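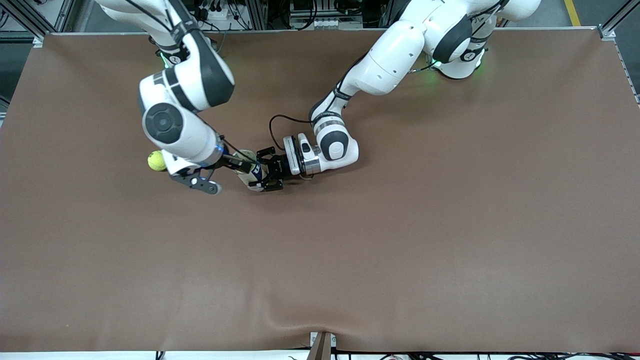 Two white robot arms over a big brown tabletop.

How does a guest house get ready for you?

Have you ever stayed in a guest house? I don't mean a huge hotel with a lift and a thousand doors. I mean a house with a few bedrooms, where the person who gives you the key is probably the same person who fries your egg in the morning. I love them. My name is Romana Zelenák and I run one called Cirkmont, with my friend Tumelo Visser, and children who stay with us ask brilliant questions. The one I get most is: what do you do when we've gone?

Well, quite a lot!

The big swap

In our house everyone has to leave their room by 11 in the morning. The next people can come in from 2 in the afternoon. Grown-ups call the first bit "check-out" and the second bit "check-in". It sounds like plenty of time until you've tried changing three beds with a duvet cover that has swallowed your arm.

The time in between is called the changeover. When a family goes home and another one arrives on the same day, everything in that room has to be made fresh, and the new people shouldn't be able to tell that somebody was jumping on the bed at breakfast time. (We know you jump. The floor is thin.)

Stripping the beds

First I open the window, even in April when it's freezing. Then off come the sheets, the pillowcases and the duvet covers, and they all go in a big bag. Hotel people call this "stripping" the bed, and they call sheets and towels "linen", even when they're made of cotton. Long ago they really were made from linen, which comes from a plant with blue flowers called flax, and the name stuck.

I give every sheet a good shake before it goes in the bag. You wouldn't believe what falls out. Socks, mostly. Felt tips. Once a whole slice of toast, butter side down.

Lost and found

If you've ever left a cuddly toy behind, you'll know that awful feeling in the car. Please don't worry too much! Any guest house worth staying in keeps a lost property box. Ours is in the cupboard under the stairs, and each thing gets a label with the room name and the day we found it. Then we ring or write to the family, and Tumelo takes the parcel to the post office.

Our most famous lost guest was a knitted badger called Dramik. He was down behind a radiator for two nights before I spotted his nose. His owner is called Kosov (that's his last name, but his whole family uses it for him) and he sent us a drawing of the badger having a bath when he got home. It's still on our fridge.

How do you know how many eggs to buy?

This is my favourite question, and the answer is the booking diary. Lots of places use a computer for it. We do too, but I also keep a paper one, because I like crossing things out. Every room has a line and every night has a square. When someone books, their name goes in the squares for the nights they want. If a square has a name in it, that room is taken.

The worst mistake you can make is putting two families in the same square. That's called a double booking. I've done it once, and I had to ring the Kalinowski guest house up the hill and ask if they had a bed. They did, thank goodness, and I took them a cake.

So, the eggs! I look along tonight's squares and add up the people. If there are 17 people sleeping here and I think each of them might eat an egg, I need 17 eggs. But some people want two and some don't like eggs at all, so I usually have 20 ready and make an omelette for lunch if there are any left.

We also write down anything important about food. If you have an allergy, ask your grown-up to say so when they book, and tell us again when you arrive. We never mind hearing it twice.

Who pays for all this?

Your family pays for each night they sleep here. That money has to stretch a long way. Some of it goes on hot water and heating, some on washing, some on food, some on mending whatever broke this week (a tap, as I write this). What's left over is what Tumelo and I live on. In summer we're full and in winter it can be very quiet, so we have to save a bit of the summer money, like a squirrel with its nuts.

Could you try it at home?

Yes! Pick a bedroom and pretend that a guest is coming. Make the bed, put a glass by it, fold a towel and write a little card with their name on. Then lie down on the bed and look around. I do that in every room, shoes off. You notice all sorts from down there, like a cobweb on the lampshade or a curtain that lets the light in right on your face.

Then swap over and let someone get the room ready for you. If you're very lucky they'll do you an egg as well.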